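Folding and Storing Clothes in Shared Student Rooms
Project report, Household Studies module
Submitted 9 October 2020

Introduction

The project looked at how clothes are folded and put away in small shared rooms, where there is one chest of drawers for two people and no table large enough to fold on. The idea came from the rooms at Numden, the hall where most of our year live. Each drawer there is 70 cm wide inside and fairly shallow, and the usual complaint is that the drawers will not close by the middle of the week. We wanted to find out whether the drawers are too small or whether the clothes are going in badly.

We limited the work to tops: T-shirts, shirts, jumpers and sweatshirts. Trousers, bedding and underwear were left out. Coats are hung behind the door in every room and did not need to be considered.

Background

Most printed advice on folding assumes a clean table at waist height. The leaflet given out at Numden, called the Farah sheet after the block it was first written for, says to lay the garment on "a firm flat surface" and gives five steps. In practice people in the rooms fold on the bed, on their knees, or standing up with the garment held under the chin. The bed is by far the most common. It is low and soft, but it is the only clear area long enough for a top with the sleeves spread out.

Two ways of folding were compared. The first is the flat fold from the Farah sheet, where the sleeves go across the back and the body is folded in half from the hem. The second is the file fold, where the garment is folded into a narrow strip and then into thirds, so that it can stand upright in the drawer. We called the second one the Drurkura fold in our notes, after the house where one of us learned it, and the name has been kept in this report.

Method

Each of us folded the same pile of 20 tops twice, once with each method, on a made bed. The pile was shaken out and mixed up between turns. We timed each pile from the first garment picked up to the last one put down. The folded clothes were then placed in a Numden drawer, and we wrote down whether it closed without pushing. The piles were left for two nights and looked at again. 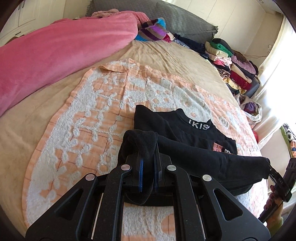
Sweatshirts were the slowest garments in the pile and caused most of the disagreement about method. The fabric is thick, the cuffs are heavier than the rest of the sleeve, and the body shifts when a sleeve is pulled across it. A black one with white embroidered letters near the collar shows the usual difficulty, with one long sleeve held out by the cuff while the body lies partly open on a peach and orange towel-like blanket. If the sleeve is pulled tight at this stage the shoulder comes with it and the collar ends up off centre. It was better to smooth the body first, then bring the cuff across slowly with the other hand resting on the chest of the garment.

The surface also made a difference. On a plain sheet the tops slid about, while a blanket with a raised pattern gripped them and kept the hem in place. On the other hand, the raised parts made it harder to press the air out of a thick garment, and the last fold was often done in the air instead.

Results

The flat fold was quicker for all of us. The average time saved over a whole pile was 90 seconds, and nearly all of that was on the sweatshirts and jumpers. For thin T-shirts there was hardly any difference.

The Drurkura fold did better in the drawer. The full pile went in and the drawer closed without pushing. With the flat fold the last few garments sat above the rim and had to be pressed down by hand. After two nights the upright rows were still tidy, except at the end where the thick garments leaned over. The flat stacks were untidy from the second morning, mostly from tops being pulled out from the bottom.

Discussion

The drawers are large enough for one person's tops if the thin ones are filed upright. Thick garments do not suit the upright fold and took up less room lying flat in a single layer at the back. A mixture of the two methods would probably be the best use of the space - we did not have time to test it properly.

The main weakness is that we all knew which method we were using and some of us already preferred one. We also used clean, dry clothes only. The timings were taken with a phone and include short pauses, for instance when a sleeve had to be turned the right way out.

Further work

In November we plan to repeat the drawer test with the mixed method and to add hooded tops, which were left out because the hood needs a step of its own. Grarnel, the other hall on the site, has deeper drawers and would make a useful comparison. The Farah sheet could also be rewritten with the bed in mind, with separate steps for thick and thin fabric.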